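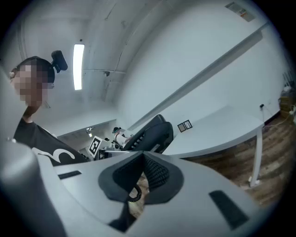 Section 4. Setting up for a recording session
Trindlow hand gripper + head camera
Cimdale Robotics Club, student handbook. Last edit 29 July 2024

Read the whole section once before you touch anything. Then do it in order. Two people per station, one on the gripper, one on the laptop. Swap at the break.

4.1 Before you power up

1. Sign out a gripper and a headband from the cabinet. Write the sticker number on the sheet. Both numbers.
2. Check the jaw pads. Ribbed side faces in. If a pad is torn or peeling, tag it and take another gripper. Don't glue it yourself.
3. Check the coiled cable. Should spring back when you let go. Kinked or stretched flat – tag it.
4. Look at the housing screws. Loose one, quarter turn with the small driver, no more. The threads are in plastic and they strip.
5. Wipe the lens with the gray cloth. Not your shirt.

NOTE: Squeeze the jaw open and closed a few times with the power off. Any grinding, stop and tag.

4.2 Head camera

1. Headband goes on over the hair, camera at the front, level with the forehead.
2. Tighten till it doesn't slide when you nod. Headache = too tight.
3. Open the preview on the laptop. Look down at your own hands. Both hands need to be in view with your elbows bent. If all you get is wall, tilt the camera down one click and look again.
4. Caps off unless you wear it backwards. The brim blocks the top of the picture.

CAUTION: Take the headband off before you lean under a table. The mount sticks out further than you think and we have already broken one.

4.3 Marker board

1. Stand the board upright on the table, printed side toward the gripper. Use the stand, don't lean it on a water bottle.
2. Board must not move during a take. If it gets bumped, the take is no good. Say "bump" out loud so the laptop person can log it.
3. Keep sleeves and tools out of the white border. The border counts as part of the marker, the software looses it if you cover even a corner.
4. Lights on, all of them. Glare on the board – turn the board a little, leave the lights alone.

4.4 Calibration

1. Power on the gripper. Wait for the steady light. Blinking means it is still starting.
2. On the laptop open Lonen, pick your station, click Calibrate.
3. Hold the gripper 300 mm from the board, jaw pointing at the middle of the marker.
4. Move slowly. Left, right, up, down, then a small tilt each way. Keep going until the counter hits 200 frames.
5. Read the result. Green, go on. Yellow, do it again, slower. Red, check 4.3 first and then try again.
6. Save. Easy to forget!! Lonen does not save by itself and closing the window throws it all out.

NOTE: The gripper camera is very wide angle. Straight edges look bent in the preview, table tops and walls especialy. Normal. Do not try to fix it in the settings, calibration takes care of it.

4.5 Recording

1. Clear the table except for the task objects and the board.
2. Laptop person calls the task name and take number, then clicks Record.
3. Start with the jaw open. End with the jaw open. Every take.
4. Normal speed, like you are doing it at home. Fast jerky moves blur and we end up deleting them.
5. Missed grab – keep going and finish the take. Those are useful for the MacPherson project. Mark it M in the log.
6. Stop after 300 seconds even if you aren't done. Longer files won't upload on the school wifi.

CAUTION: Fingers out of the jaw while the power is on. Applies to the person helping too.

CAUTION: Anyone walking through the room can end up in the recording. Say "recording" before you click. Faces get blurred before files leave the club laptop, so nothing goes on your own phone or drive.

4.6 Packing up

1. Stop recording, wait for the file to show in the folder, then power off. In that order.
2. Unplug at the plug, not by pulling the cable.
3. Coil stays coiled. Don't wrap it around the handle.
4. Headband off, wipe the inside, hang on the hook.
5. Board flat in the drawer, printed side up, nothing on top.
6. Push in chairs. Sign the sheet.

4.7 Quick fixes

No preview – unplug the USB, count to ten, other port.
Marker not found – too close, too much glare, or something over the border.
Counter stuck – you are moving too fast.
Gripper light off – check the power strip switch first.
Lonen frozen – force quit, then calibrate again. Old calibration won't carry over.

Still stuck, write it on the sheet and move to another station. Arm setup is in Section 5.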